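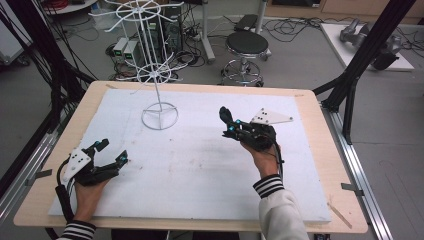 Choosing a rotating rack for a small counter

A rotating display rack does one job: it puts light goods on hooks and lets a customer bring the far side to the front. The wire type is common because it weighs little and hides little of the stock. The white one photographed on foam board has a circular base with three spokes, a thin central pole and two tiers of hook arms near the top.

Base and balance

Start with the base. A rack carries its load high, and an uneven load pulls the pole off vertical. Helju Vasiliauskas, who fits out shops for Tindent, allows 2 grams of imbalance per hook on a light counter rack and rejects anything that leans further under that load. Her method is plain: hang stock on one side only, turn the rack through a full circle, and watch the rim of the base for lift.

Load opposite arms in pairs. Fill the lower tier first, then the upper. When stock runs down, move the remaining cards across the pole to restore the balance - a half-empty rack tips more readily than an empty one.

Hooks and spacing

Cards should clear each other as the rack turns. For key rings and earrings on backing cards, Mererid Yorath of Nguyen, a gift shop in Itavport, keeps to cards 50 millimeters wide. She tried 81 millimeters in November and found that neighboring cards caught on each other near the pole, where the arms converge. Card length matters less on the lower tier, provided the bottom edge stays clear of the base.

Surface

A smooth, level top is best. White foam board makes a useful trial surface: it is light, it can be cut to the size of the proposed counter, and the footprint can be traced in pencil. It also marks easily, so a board that has seen regular use should be turned over or replaced before any product photography.

Allow clearance for the longest hanging item at full swing. Yorath leaves 54 millimeters between the outermost card and the till. Wipe the wire with a dry cloth and check the pole joint whenever the stock is changed.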